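Sarnik Tidying Set: please read me first

Hello, and thank you for downloading this! Sarnik is a collection of 1730 short clips of everyday tidying, the kind most of us do on a Thursday evening without thinking much: folding dish towels, pairing socks, putting spoons back in the drawer they came from. Lamisi Nutsugah wrote the task notes and Mawuli Sarpong checked them (twice, bless him).

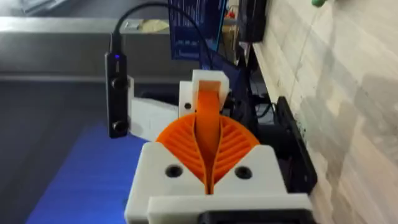 Towels and socks make up the biggest share, 665 clips between them, and they were the most fun to write notes for, because there are so many ways to fold a towel. Each note names the item and where it belongs. If you are adding notes of your own, please log a view with the two orange fingers pressed together as "closed", and save "holding" for when you can see the item between them.

The clips are sorted into 8 folders by task. Folder 11 is an old number we kept so earlier links would still work.

Corrections are welcome, especially for the spoons.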